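4.2 Light craft work

Most reports on household manipulation deal with rigid objects: cups, drawers, boxes. We wanted a chore in which both the workpiece and the material give way under the hand. The craft task meets this need. The robot must attach thin sheet material to an inflated balloon that rests on a cloth, using one hand to steady it and the other to place and press the sheet. The balloon rolls easily, and a fingertip that pushes too hard moves it off the cloth.

We ran the task 200 times on the Gunix two-arm platform under teleoperation, and then 90 times under the policy trained on those runs. Shaohua Wan scored all runs from the recordings.

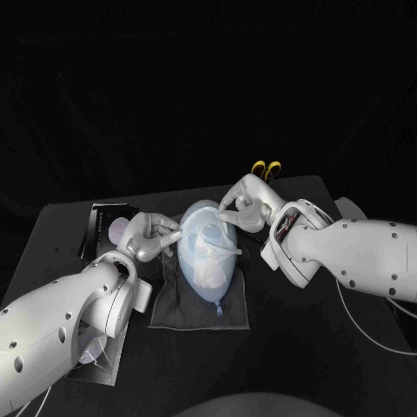 4.3 Results and failure cases

The policy finished the task in 3 of every 5 runs. Picking up a single sheet was the weakest step. Pressing the sheet down went better, mainly when the steadying hand stayed in contact with the balloon throughout. Runs in which that hand let go early – even for a moment – usually ended with the sheet folded over on itself.
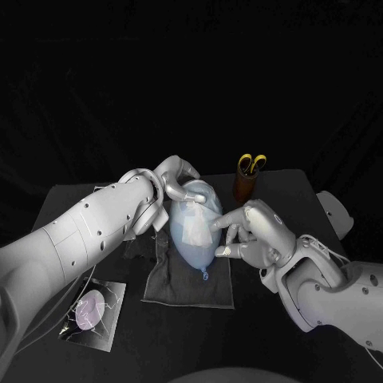
Figure 7. Both hands on the balloon, with a square of white tissue paper on its surface.

A person doing the same work shifts the balloon freely between the hands and smooths the sheet as it turns. Our policy does neither. It treats the balloon as something to be held in place, so sheets are limited to the side it can reach. We tried adding a turning step in July, using the method from the Sekiguchi study, but the grip was not stable enough to keep it in the final protocol. Scissors were left out of scoring, and cutting is treated separately in Section 5.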